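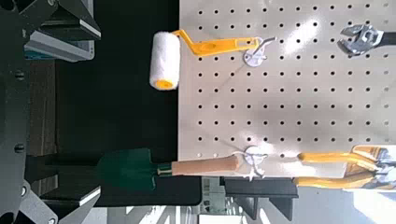
Can you build a robot arm that hangs up hand tools without spending a fortune on it?

Mostly, if you already own a printer and have a lot of patience, and you pick tools with a decent hole in the handle. The hole matters more than the motors.

OK so. Update on the Maihi build, written fast before I go back over to the workshop. It's August, it's sticky, and I've been eating dinner at 10 p.m. for longer than I want to admit.

Where we left off: wrist joint kept drifting. Delwyn Whitelaw said it was backlash, I said it was software, it was backlash. Took the gear stage apart, found a shim I'd put in upside down back in the spring. Flipped it. Drift gone, or gone enough. I owe her a burrito.

Then the fun part, pegboard. The job is simple to say. Take a tool off a hook, put it back on the same hook. A paint roller, a trowel, that kind of thing. Picking up is easy, fingers close, done. Putting back is awful. You have to get a slot over a thin bit of wire, and the wire bends if you look at it wrong, and the tool is swinging a bit the whole time becuase you just moved it.

Tried going straight in first. Misses. Tried going in high and dropping down, way better. Whoever is thinking of copying this, come in high, go slow for the last inch, and let the tool sag onto the hook instead of pushing it. 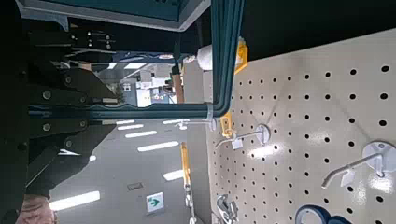
The other thing that bit me was height. I'd set the home position with the board at one level, then Hamish Pearce raised it so he could stand at it without stooping (fair, he's tall, his back is bad) and I forgot to change the offset. Spent a whole evening blaming the wrist camera. Moved the offset, went home.

Cables too. The bundle runs down the outside of the arm and it pulls when the wrist rolls past a certain angle. Right now it's held with zip ties, which I know, I know. The Ullex sleeve I ordered is too narrow to get the connector through so that's going back. Maybe a split one. If anybody has used a split sleeve on a joint that moves this much let me know if it stays shut.

Log says 2,840 tries since we started counting, 2,594 of them good. Good means the tool is on the hook and stays there when the fingers open. Most of the bad ones are from before the shim, I havent split it out yet. Should do that. Won't be tonight.
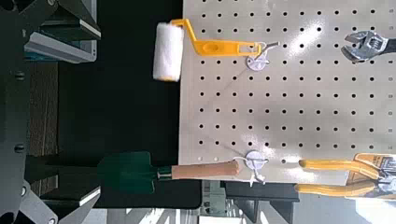
Filed under: Maihi arm, workshop nights

Next jobs, in no order.

Softer pads. The printed ones are slick and a round wooden handle rolls in them. Hamish has a sheet of rubber left from the Silleo project, going to cut strips from that and glue them.

Force limit on close. It squeezes everything the same now. Fine for metal, not so fine for plastic. I want 5 levels and a way to pick one per tool.

A full run of 100 put-backs with no hands on the thing. Best we've done without somebody reaching in is nowhere near that, and I'm not writing the number down.

After that we load the arm in Delwyn's van and take it out to Brurndale for the open evening, where I'm told there are kids, and kids will want to hand it stuff. So the stop button is getting moved to the front of the base first. Need a longer lead for it. If you're coming and you have one, bring it, I'll swap you for a bag of M4 bolts.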